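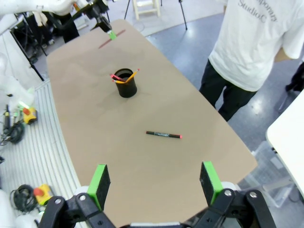

Progress report to the Sturnutano Fund
Project: Kamemby, a written series on films set in a single building
Prepared by Hidayah Raju, Thursday, March 27, 2025

Work since the last report

Four essays are finished and online. The first two cover apartment films, the third is on hotel films and the fourth is on courtroom dramas that stay inside the courthouse. The hotel piece ran long, so we cut the section on musicals and will use it later as a short post of its own.

The Tromance site hosts the series and sends it out in the weekly newsletter. The newsletter list for the series stands at 212 readers. Most of the replies we get suggest titles, and several of those have gone onto the viewing list. Readers asked for running times and content notes at the top of each essay. Both have been added, including to the older pieces.

Changes to the plan

The essay on submarine films has been dropped. A submarine isn't a building, and the argument for including it took up half the draft. A piece on department store films takes its place. The writer has the first draft and is waiting on one title that is only available on an out-of-print disc. A library copy has been requested.

The podcast episode is behind schedule. We recorded the conversation in early March, but one side of the audio had a hum that could not be cleaned up. It will be recorded again with the same guest.

Money

Writer fees were paid on delivery for all finished essays. Film rental costs came in under budget. We would like to move what is left in that line to copy editing and need your approval to do so.

Next

2 essays remain, on department stores and on schools. The index page will go up once both are edited.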